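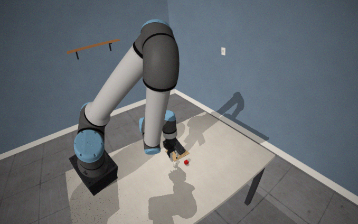

## About Provgate

We check household water filters, and we start from the position that most of them do less than the box claims. Makers don't like hearing that. A few have written to say so.

Provgate began in Jorkholm in a single rented office. There are 4 of us now, plus a second bench in Drarov for hard water. Every filter we test is bought in an ordinary shop at full price. Free samples go back unopened.

### What we'll tell you

- What went in, what came out, and after how many litres
- What a year of cartridges costs, at shop prices
- Whether you needed a filter at all (in Kan, where the tap water is fine, we doubt it)

We've published 150 reports so far. 13 were later corrected, and the old versions are still up with the mistakes marked.

"Purer", "livelier" and "balanced" are words we can't measure, so we leave them out. If you think we've got a result wrong, send us your figures.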